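Subject: Re: [garage-arms] sim first or bolt first?
Dec 7, 2020

> I have 20 bolts, one bench and no patience. Is there
> any reason not to mount both arms and start moving
> things? The Zotitz files look fine to me.

They looked fine to me in May, too, and I have a dent in the water heater to show for it.

I'd sim it first. I rebuilt my cell in Orlandini over the weekend, both arms, rail and table, plus a room much tidier than my garage. Renders below, wrist view in the middle.
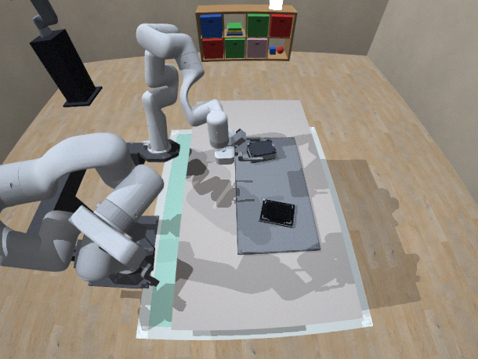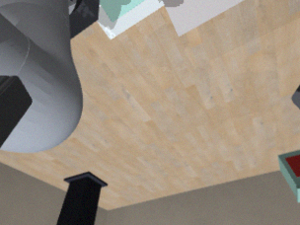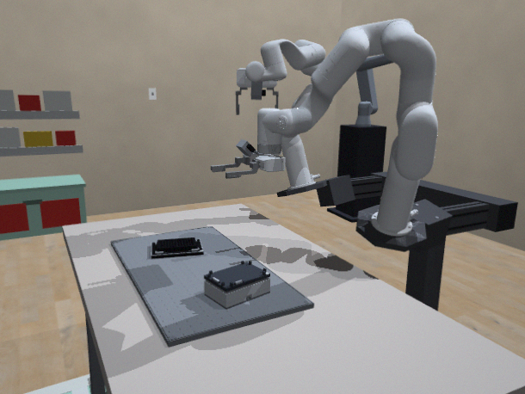
My first attempt had the base spacing wrong by 293 mm, a number I typed with great confidence. The log from that run has 3449 lines, most of them the same collision warning. Orlandini will happily let you ignore every one. Your elbow joints will not.

Before you drill anything:

Measure base to base yourself. The drawing in the Zotitz folder is for the old plate.

Set the reach limit to 742 mm and leave it there until both arms can home without meeting.

Turn shadows off if your graphics card is as old as mine. They look nice and cost me half my speed.

The Asine gripper model has its fingers swapped, left for right. I sent a fix to the Sultlow repo and it is still sitting there, so grab my branch for now.

If you've already drilled, what spacing did you end up with? I can plug it in tonight.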